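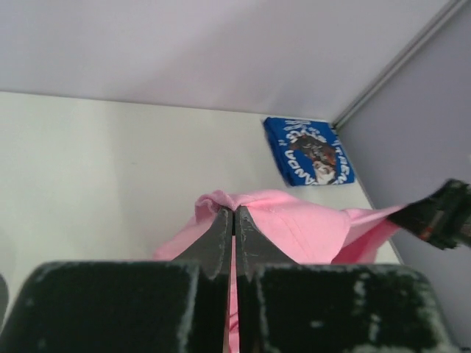 Pink cap, held at the crown; blue T-shirt behind.

Endetville Open Day set: README

Recorded Apr 7, 2019, when Rasolel opened its doors to the public and Grellier lent us the arms on condition that we gave them back. The set holds 879 clips from 64 visitors' turns at the controls. Two clips are duplicates. We know which two and have left them in, as the numbering would otherwise collapse.

Contents: clips/ has the recordings, notes/ has one text file per turn, and misc/ has the sign-up sheet with the names taken out and the doodles kept.

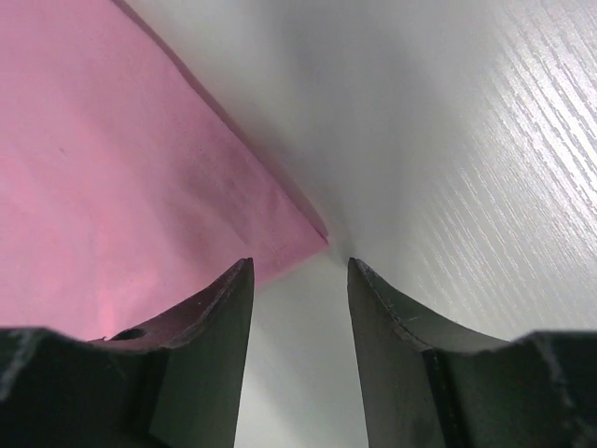 Labels were written by Nkechi Ajayi on the day, at speed, with a queue watching. They say what the visitor was asked to do, which is often a different matter from what the visitor then did. Expect "cloth", "pink thing" and "the pink again" for much the same sort of item. Where a corner of pink comes to a point near the gap between the fingertips, as it does here, the label is "approach", even if the visitor was by then talking to a relative. Thirteen clips are labelled "Nghiêm", after the folding exercise of that name, and folding is a generous word for it.

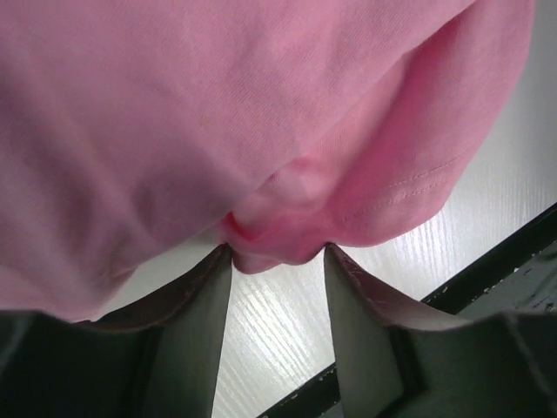
Can I use the set to train a folding policy?
You may, but most turns stop at picking something up, so it will suit grasping far better.

Known problems: the notes for the last turns before lunch are in capitals. Corrections will go into the August release.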